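Learning to cook without my mother's kitchen

When I moved to Vistton I brought two suitcases, and one of them was half full of spices. My mother packed them in small jars with tape around the lids, and she wrote the names on the tape in our language. At the border the officer looked at them for a long time. In the end he let me keep most of them, only the seeds had to stay. I was very tired and I remember I felt more sad about the seeds than about anything else I left behind.

For the first two months I did not cook. I ate bread, yoghurt, bananas, and the hot chips from the shop near the station on Ellis Street. I told my mother on the phone that I was eating well. I think she knew, as she stopped asking what I ate and started asking if I had found onions that I liked. It was a strange question, but I understood it later. The onions here are sweeter and have more water, and when you fry them the way I learned at home they go soft and pale for a very long time before they take any colour. All our dishes begin with a dark onion. If the onion is wrong, the rest is also wrong.

So my first winter was a winter of onions. I bought the brown ones, the red ones, and the small ones for pickling which took me 40 minutes to peel. The small ones were the best but I could not do this every evening after work. Now I use the brown ones, cut thin, with a bit of salt at the start, and I simply wait. I put on the radio. My flat smells of onion until the next morning and my coat as well, and I have stopped minding it.
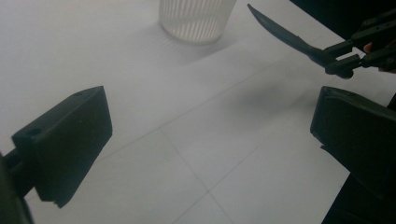 The second problem was measuring. In my mother's kitchen there is no scale and no cup with lines on it. She uses one glass, an old tea glass with a gold rim, and everything is so many glasses of this and half a glass of that. When I asked her for recipes she sent me numbers of glasses, and I had no idea how much went into the glass. I asked her to fill it with water and weigh it at the pharmacy in Litis, where my aunt lives, but she thought this was a very silly thing to ask of a pharmacist. Finally my cousin did it at home with a kitchen scale. A glass of flour, it seems, is a different weight depending on whether my mother or my cousin is filling it, so we settled on my mother's one.

I wrote it all in a notebook. It has a blue cover and 200 pages, and I have used perhaps a quarter of them. Every recipe is there in two languages, because some words I do not want to translate. There is a verb we have for when the rice has finished cooking but is not yet ready to eat, when you put a cloth under the lid and leave it alone. In English I wrote "rest", but it is not exactly rest. My mother would say the rice is thinking.

I have had failures. I made the stuffed cabbage for my colleagues and the leaves were like leather — I had bought the wrong kind of cabbage, a hard winter one, and I did not boil it long enough. They were kind and ate it. One asked if it was supposed to be chewed for so long. I said yes. Another time I wanted to make the walnut sweets for the new year, and I found that walnuts in the supermarket cost so much that I made only 20 pieces, and then I ate most of them by myself before the guests came.

What helped me in the end was the market at Brelero. It is a long bus ride, 40 minutes if the bridge is not busy, and you have to go early, before eight if you can. There is a stall there with dried limes and the flat green beans, and the woman who sells them speaks a language that is a neighbour of mine. We understand each other in food words only. She knows "sour", "more", "too much", and "for soup". Once she refused to sell me her tomatoes and pointed at the ones of the man next to her. I bought his and they were very good. Since then I ask her opinion about everything, also about fish, which she does not sell.

In June my mother will come to visit for the first time. I have been thinking about what to cook on the first evening. At the beginning I wanted to make the lamb with quince, to show her that I can do it, but quinces will be almost finished by then and I would be nervous the whole day. My cousin says I should make something Australian. I can do a pumpkin soup and I can do a roast chicken, and my mother has never in her life eaten pumpkin soup. At home pumpkin is for sweets.

Probably it will be the chicken, with our rice next to it. She has already told me that she is bringing the tea glass, wrapped in her socks, and I have asked her to please carry it in her hand luggage.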